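Tips for living with a push-button control box (and the Vallthorpe kit, reviewed)

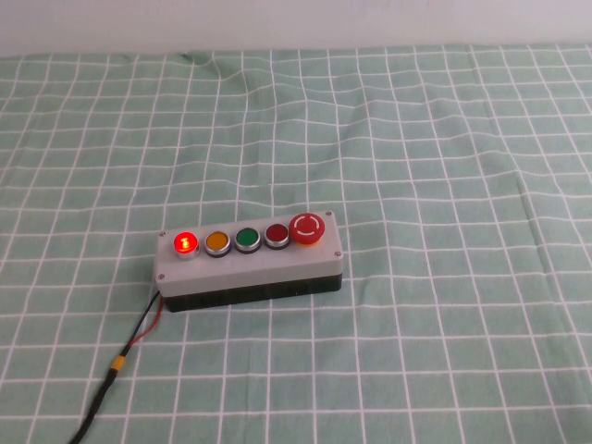 The button box at home on my kitchen table, red light on.

I've had the Vallthorpe starter kit since March and I've been asked so often whether it's worth the money that I'm putting all my tips on one page. It's sold as home automation for people who like a proper button to press, and you choose what each button sets off. Mine does the workshop extractor, the bench lamps and the little motor that lifts the blind over the sink (my favourite, I press it far too much!).

I paid £83 from Gillies, and it came up at £71 in their sale the week after. Grr.

Keep a cloth under it. The black bottom half slides about on a bare worktop when you thump the big red stop button, and a checked tablecloth holds it nicely. Smooth the creases afterwards or it sits crooked and drives you mad.

Run the cable off the front corner and away to the side. The red and black wires are quite thin where they leave the box, before the yellow connector, so don't let anything heavy sit on that bit. I park my mixing bowls well clear.

Learn the stop button first. It's the domed one on the right with the circular arrow on top, and you twist it to let it back up. I spent most of a Sunday convinced I'd broken the whole kit before Weronika Szczepańska from the Pladell sewing group leaned over and gave it a turn.

Clean it with a barely damp cloth, never a spray. For the chrome rings I use a dry cotton bud, and flour does get in there, I'm afraid.

Write down your settings! Mine live on the inside of the cupboard door: yellow for lamps, green for extractor, dark red for the blind. The setup code is 1517 out of the packet, so change that too.

Moans? The instructions run to 9 pages and the useful one is at the back. The lit red button is also brighter than I'd like after dark. Boris Kováčik at the Grercombe repair café puts a scrap of baking parchment over his and swears by it, but I just turn the box to face the bread bin.

Would I buy it again? Yes, at the sale price. Gillies do spare connectors as well, so get a couple while you're ordering.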